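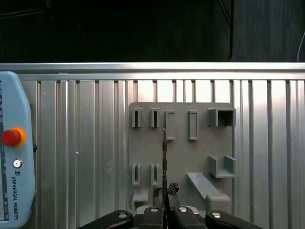
Fitriani Hutapea wrote in to ask why her sliding door track is gritty again a week after she vacuumed it, and whether she should be oiling it. The short answer to the second part is no. Oil holds dust, and dust plus oil makes a gray paste that packs into every groove. Dry grit on its own is much easier to deal with.

Bare aluminum turns up all over the house once you look for it: door and window tracks, thresholds, shelf rails, the edging on a workbench, the legs of a folding table. It doesn't rust the way steel does, but it goes dull, and the ribbed kinds hold dirt in the channels. These are the methods I use at home and in the garage.

Loose dirt first

Always start dry. Water turns loose dirt to mud, and mud in a narrow channel takes twice as long to get out. Run a stiff nylon brush along the grooves in one direction, then vacuum with the crevice tool. An old paintbrush with the bristles cut down to an inch or so works as well as anything sold for the job. For very narrow slots, wrap a thin rag over the end of a plastic putty knife and pull it along.

If the brush leaves a line of packed dirt at the bottom, a wooden skewer will lift it. Don't use a screwdriver. Aluminum is soft and the scratch will be there for good.

Washing

Warm water with a little dish soap is enough most of the time. Wipe along the ribs, never across them, and change the water when it goes gray. Rinse with a clean damp cloth and dry right away – water left in the channels leaves white spots.

Around anything electrical, unplug it and use a barely damp cloth. Don't spray.

Dull patches and white spots

White spots from hard water come off with equal parts white vinegar and water. Leave it on for 10 minutes, wipe, and rinse well. Try a hidden corner first. Painted and anodized finishes can go cloudy if vinegar sits too long.

For bare metal that has gone chalky, mix 2 tablespoons of cream of tartar with enough water to make a paste. Rub it in with a soft cloth and rinse. If that doesn't do it, wet sandpaper in 300 grit or finer will, but keep the strokes straight and expect to go over the whole length so the finish matches. I skip this step on anything anodized.

What to keep away from aluminum

Oven cleaner, drain cleaner and anything with lye. Bleach. Steel wool, which leaves tiny bits behind that rust and stain. Dishwasher detergent is also too harsh, although people do reach for it. Wet cement and mortar will etch the surface, so cover door tracks before doing any patching nearby.

Stuck sliders

A door that drags after the track is clean usually has dirt wound around the rollers. Lift the door out with a helper, pick the hair and thread off the wheels, and check that they spin. Use a dry silicone spray on the wheels only, and wipe off what drips. The height screws are usually low on the end of the door, behind plastic caps. Turn each one a little at a time.

Jingyi Jia rubs a candle stub along her closet track instead of using spray. I tried it on a drawer rail and it worked fine, though it needs redoing more often.

How often

Outside doors get the brush and vacuum every couple of weeks in summer and a proper wash in June, after the pollen. Shelf rails in the garage get done when I notice them. Fitriani's door opens onto a gravel path, so hers will need it more than most. A coarse mat on the outside would catch a good part of it.

Updated 2nd August with the note on cement.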